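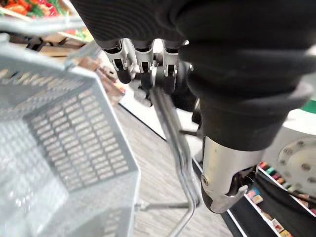 Store robot carries the baskets now. Do we still get our hours?

Our grocery in Clodholm started this in June. Management says it "frees us up." I still walk behind it all shift. Anyone been through this?
- Tsehay Woldegiorgis

King-fai Cheung
Yes. We went from 6 people on the floor to 5, and the one who left wasn't replaced. Ask for your hours in writing.
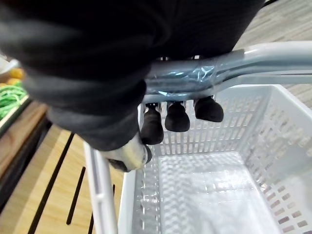 Also ask who gets blamed when a customer trips - at my place it was the clerk.

Lok-yiu Hsu
its fine, mine saves my back

3 comments · 2 shares

Related
Shift cuts at Mesametti
Self-checkout and breaks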